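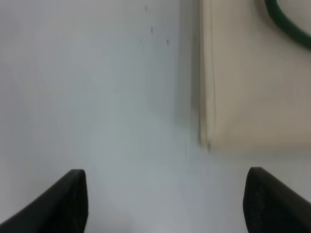

Callthorpe began selling baked goods in August, after two years of supplying only dry mixes to home cooks. Its first item is a dairy-free lemon loaf, developed in the company's test kitchen over 77 trial batches. The head of recipe development spoke with Bredelari about the work. She answered in the company's plain manner, as matter-of-fact as the matte black and pale gray at the top of this page, and she began with the flour. "We tried spelt first, and the crumb was too tight," she said. "Oat flour gave us the softness we wanted, but it needed help to hold its shape."

That help came from ground flaxseed, soaked for 6 minutes before it is stirred into the oil and sugar. The lemon zest is rubbed into the sugar by hand – a step the kitchen considered dropping and then kept. "The loaf tasted flat without it," she said. "We were all in agreement on that point."

The company now bakes 200 loaves a day and delivers them to Kimaro stores. Asked whether home cooks would be given the recipe, she said that a version scaled for one standard pan would be printed on the mix packaging. "Please let it cool fully before slicing," she added. "Most of the letters we receive are about crumbling, and the loaf was cut warm in nearly every case."

A second flavor, with pear and ginger, is in testing. No release date has been set.

Filed under: Baking, Dairy-Free, Interviews

Search recipes and articles
Go

Recent articles
Skuto Opens Its Teaching Kitchen
Choosing a Loaf Pan
Oat Flour at Home: Storage and Use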